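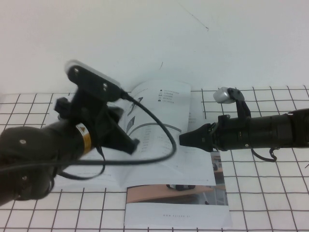 Chapter 7
The Evening Bulletin as a Production System

7.1 Scope of the chapter

Chapters 5 and 6 dealt with the gathering of news: the assignment desk, the field crew, and the handling of sources. This chapter deals with what happens to the material after it reaches the newsroom and before it goes to air. The unit of study is the scheduled television bulletin with a fixed start time, a fixed length, and a single presenter. Rolling news channels follow different rules and are treated in Chapter 9.

A bulletin is a timed document. Each item in it has an assigned position, an assigned duration, and an assigned owner. The list that holds these assignments is called the rundown (in some newsrooms, the lineup). Most of the work described in this chapter consists of making, changing, and closing the rundown.

After completing the chapter, the reader should be able to construct a rundown for a bulletin of a stated length, calculate its back times, identify items that can be dropped without leaving a gap, and edit a presenter's script for reading aloud.

7.2 Terms used

Slot. The period given to the bulletin in the station schedule, including opening titles, closing titles, and any commercial breaks.

News hole. The part of the slot left for editorial content once titles, breaks, and fixed segments have been subtracted.

Package. A recorded and edited report with the reporter's narration. It is normally introduced by the presenter.

Reader. An item read by the presenter on camera with no supporting footage.

Voice-over. An item read live by the presenter while footage is shown.

Lead-in. The sentences read by the presenter before a package or a live report. The term intro is used in the same sense in British and Commonwealth newsrooms.

Back time. The clock time at which an item must begin if the bulletin is to end on schedule, calculated from the end of the slot toward the beginning.

Float. An item prepared for broadcast but not given a fixed position. Floats are used to fill time when another item fails.

7.3 The news hole

The news hole is always smaller than the slot. In a bulletin with a 30-minute slot, commercial breaks, titles, weather, and sport commonly take up a third of the available time or more. The remainder must be divided among all other items. A producer who plans against the slot instead of the news hole will overrun, and the overrun will be discovered at the point where it is hardest to correct.

The size of the news hole is fixed by the scheduling department and is known in advance. It may change during the day if a break is moved or a promotional segment is added. Such changes should be entered in the rundown at the time they are received. Keeping them in a separate note or passing them on by word of mouth is a frequent cause of timing errors.

Text length is converted to duration by means of the presenter's reading rate, which is measured for each presenter and stored in the newsroom system. The rate should be measured again when a presenter changes format, for example on moving from radio to television. A default rate is supplied with most systems and should be used for trainees only.

7.4 The Vosstead rundown

The examples in this chapter are drawn from the early evening bulletin of the Vosstead regional station. The station serves the city of Vosstead and the coastal district of Porcombe, and shares its transmission suite with a radio service. Its archive catalog for the period studied holds 3511 rundown entries. Of these, 370 were moved at least once after the first draft of the rundown had been circulated. The movements are analyzed in Section 7.8.

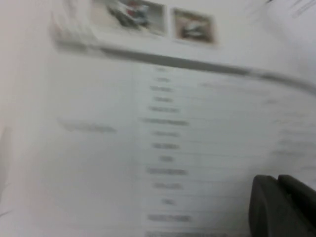
The Vosstead bulletin is divided into four blocks. Block A carries the lead story and those directly connected with it. Block B carries the remaining regional news, including the Porcombe report, which has a fixed minimum length under the station's service agreement. Block C is sport. Block D contains the weather and a closing item. Floats are held at the foot of Block B. They are moved into Block A only on the instruction of the bulletin editor.

Entries are numbered by block and position, so that the third item in Block B is B3. When an item is dropped, its number is retired and the items that follow keep their own. The practice leaves gaps in the sequence, but it prevents a graphic or a caption prepared for one item from being called up for another. Renumbering is permitted only before the first production meeting.

7.5 Division of responsibility

Responsibility for the bulletin is shared between two roles. The bulletin editor decides what is included, in what order, and at what length. The director decides how the approved order is carried out in the studio. During transmission the director may shorten the presenter's closing remarks without consultation. Any other cut is referred to the editor, who must be present in the gallery or reachable from it.

The presenter's role varies. At some stations the presenter is also the managing editor and has authority over the rundown. At others the presenter receives a finished script and may alter wording but not content. Miettinen regional television, used for comparison in Section 7.9, follows a third arrangement in which the presenter writes every lead-in and the editor approves them as a set. Each arrangement affects the latest time at which a script can be closed. Where the presenter writes, closing is later and checking time is shorter.

7.6 Software

Rundowns are now kept almost entirely in newsroom computer systems. The system used at Vosstead, Stesta, holds the rundown, the scripts, and the wire copy in one database and sends the scripts to the teleprompter. A change in script length is carried through to the back times of all earlier items. The producer should still be able to perform the calculation by hand. The procedure is set out in Section 7.7 and begins with the end time of the slot, from which the duration of the closing titles is subtracted first.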